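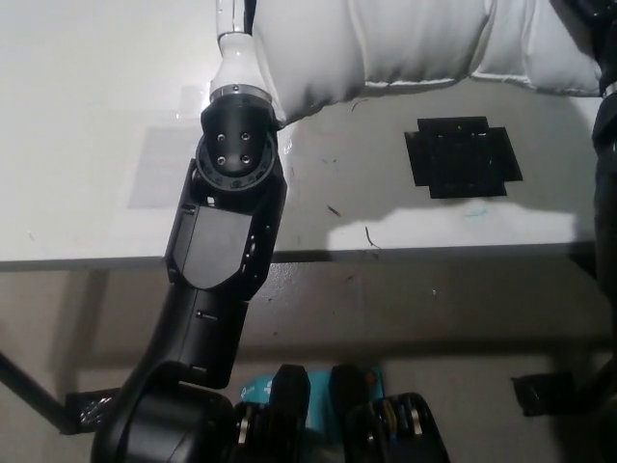 Open Day at the Drandwood Robot Lab: Frequently Asked Questions

When is it?
4/28/19, a Sunday. Doors open after lunch and the last demonstration starts an hour before we close.

Do I need a ticket?
Entry is free, but the arm demonstrations need a booked place. Each session takes 41 people. Book at the front desk or by email.

What will I see?
Robot arms working at a table with everyday objects, including cushions and packaged goods. Siu-ming Tse runs the sessions and Pei-shan Mok takes questions at the end.

What is the black tape square on the table for?
It marks a target spot. The operator asks the arm to set an object down there, and you can judge for yourself how close it gets.

How close can I stand?
Visitors stay behind the rope, 2 meters from the table. Please don't reach over it, even when the arms are still.

Can my children try the controls?
Yes, if they are eight or older. Yen-ting Lo has a small practice arm in the Killberg room. Expect a line.

Does every attempt work?
No. The arms miss and drop things. We leave those attempts in — visitors tend to ask better questions after them.

Can I take photos?
Yes, without flash.

Where do I park?
Use the Privier Street lot. The lot behind the building is for staff and for visitors with a disability permit.

Who do I contact about a school visit?
Hok-lam Huang, extension 887.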